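Shop > Quilt Kits > Mesmont Table Runner > Getting Started

Posted in April by Valentin Sabatier

Setting up your Mesmont kit

I cut every one of these kits myself, so if a piece is missing, write to me and I'll mail it out. Okay, on to the good part!

1. Open the bag and sort the fabric by color. You should have 43 pieces, plus the backing, which comes folded in half.

2. Press everything flat. I use a dry iron on the small triangles (steam stretches them and then you'll be cross with me).

3. Lay out the first star following the Stallow chart, sheet 2 in your packet. Take a picture with your phone before you pick anything up.

4. Sew the star points in pairs with a quarter-inch seam, then press toward the dark side.

Note: The red in the Belley colorway is a hand-dyed cotton. It's gorgeous – and it can bleed.

CAUTION: Please don't wash the cut pieces. They'll fray down to nothing.

5. Join the two halves, layer with batting and backing, and quilt it however you like.

Once the binding is on, your runner can have its first bath. Cold water, gentle cycle, a color catcher sheet, and nothing else in with it. I do mine in a front-loader like this one, with the glass door and the thick grey gasket, and I always run a finger around inside that rubber fold afterward for stray threads. Dry it flat on a towel.
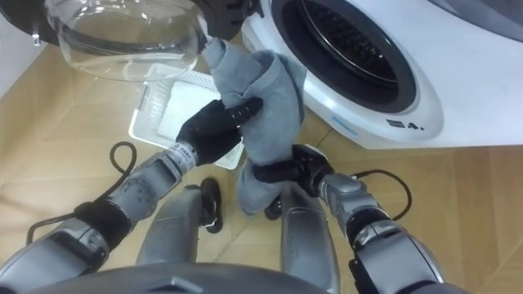
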